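Reviews > Workplace > Canteen & Breakout > Tables

Print this page | E-mail this to a friend

The Wike 900 breakout table, nine months on

September 17, 2019

I have never wanted to have opinions about tables. Then in January our unit in Wevham took delivery of the Wike 900, the white rectangular one from Herndale's contract range, and I became the person people come to with complaints about it. You get to know a table that way.

The Wike costs 700 pounds before delivery. For that you get a top, legs, a bag of bolts and an instruction sheet that has clearly been photocopied from another instruction sheet. Assembly is meant to take two people. It took us four, one of whom was reading the sheet aloud and should probably not be counted. Once up, it stood level on an epoxy floor, and it has not wobbled since. I have sat at tables costing twice as much that rocked like a ferry.

White is the part to think hard about. A white table in a catalogue has a bowl of lemons on it. A white table in a working building has everyone's lunch on it, then what is left of everyone's lunch, and every bit of it shows. I used to think our old brown table was cleaner. It was simply more discreet.
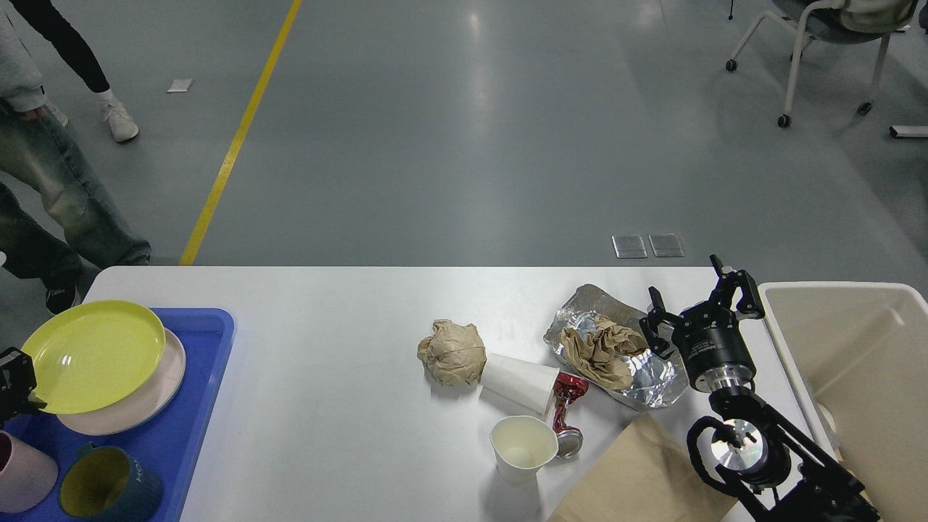 The Wike in use: blue tray and crockery at the left end, crumpled brown paper nearer the middle.

What I will say for the surface is that it wipes. Tea comes off with a damp cloth, and so does curry sauce if you get to it the same day. Ballpoint needs a cream cleaner and some muttering. One red wine ring from the leaving do is still faintly with us, and I have taken to putting the fruit on it.

The size is right. You can park a tray of plates and mugs at one end and still have somewhere to work at the other, provided your colleagues understand that a table is not a bin. Herndale can't be blamed for mine. I did try the plastic tray trick - dirty crockery goes on the tray, tray goes to the sink - and would recommend it to anyone with a shared table. The first half of the system works beautifully.

Now the grumbles. The corners are sharper than they look, and my hip can confirm the height of all of them. The feet are hard plastic and shriek when the table is dragged, which has at least taught people to lift it. And the spare feet are sold only in packs of 6, for a table with 4 legs, so I now own two feet with no prospects.

We looked at the Mumham equivalent before buying. It is cheaper and comes in a speckled grey that would hide any number of sins, but the showroom model bowed in the middle when I leaned on it, and I am not a large person.

Would I buy the Wike again? Yes, in grey, if they made it in grey. They don't. I've asked.

Reader comments

bracket_and_bolt: We've got two of these pushed together. The join collects crumbs like you wouldn't believe. Run a strip of tape along it.

mrs_tiffin: Bicarb paste on the wine ring, leave it an hour. Worked on my worktop, no promises.

deskbound: Does the top come off again without stripping the bolts? We're moving upstairs and it won't go round the landing in one piece.

Print this page | E-mail this to a friend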